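Mar 14, 2023

Workshop notebook, upstairs room
Written by Elif Naz Bilgin

Continued from the page of Yiğit. The subject is still the light in the room and what to do with the blinds before summer.

I came early to read the light meter before the others switched on the tubes. With the blinds down and the tubes off I got over 400 lux at the place under the middle tube, which is too much for me to believe, so I changed the battery and measured again. The second reading I have written on the card and not here, until Yiğit checks the meter against the one from Rissanen.

With the tubes on and the blinds down: 800 at the same place. This one I repeated and it stays the same. On top of the white drawer cabinet the value is lower, but my own shadow falls there when I bend over it, so I will hold the meter with a long arm next time. 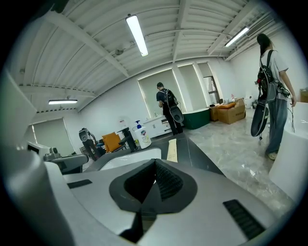
Tubes on, blinds down. Light still comes in at the edges of the blinds.

The edges are the main problem. The fabric itself is good enough, I think, and Sirkka also likes the grey-green and does not want to change it. But the blinds hang inside the window opening and they leave a strip on the sides. In March it is only annoying. In July last year we had a bright line on the wall in the afternoon, and it moved while Müzeyyen was comparing her paint cards, and she had to begin again the next day.

Possible solutions we discussed at lunch:
Side rails from Sorkotard. They fit to the wall with screws. Price asked, no answer yet.
Wider blinds from Zulholm, mounted outside the opening. The widest they have is 1450 mm. Near the pillar there may not be enough place for the bracket. To measure.
Black felt tape. Nevzat says it falls down when the sun heats it. I would still try it on one window.

About the tubes: the corner one looks to me a little more yellow than the middle one, but Yiğit does not see it. I could not find which type was put in last time. If somebody has the Rullance delivery note, please put it in this notebook with a clip.

The drawer cabinet: small things are collecting on the top again. Please put them in the drawers when you finish, the top is our reference surface for the readings and it should be clear.

To do
Measure from the right window to the pillar, 2 times, top and bottom.
Call Sorkotard again.
Ask Müzeyyen at which hour the line came on the wall.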